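Jostard Sound Workshop: Notebook, Vocal Jazz Session
August 8, 2022
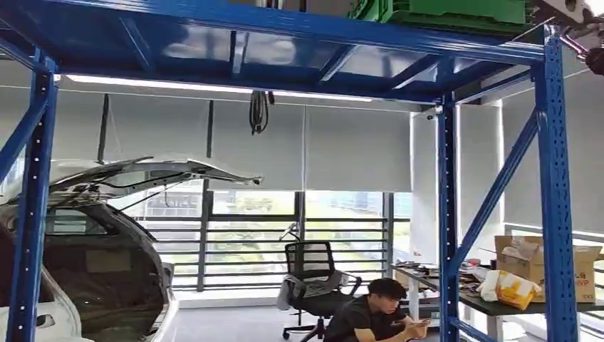 Blue shelving, with a green crate on the upper deck.

Reference recording of the Moriarty Trio, with Sewwandi Siriwardena, voice. Engineer: Rezaul Saha. Reel 3743.

The ribbon microphone was placed first and the bass microphone set against it. Four takes of the opening ballad were made. Take 2 is preferred; the brushes are clear and the voice sits well forward. Bass remains heavy near 200 Hz on all takes.

Mr. Bhattacharjee requests that no reverb be added before the Dodstead listening session. Piano tuning to be checked again, upper octave in particular. Rough mixes go to Trevor Whiteley for comment.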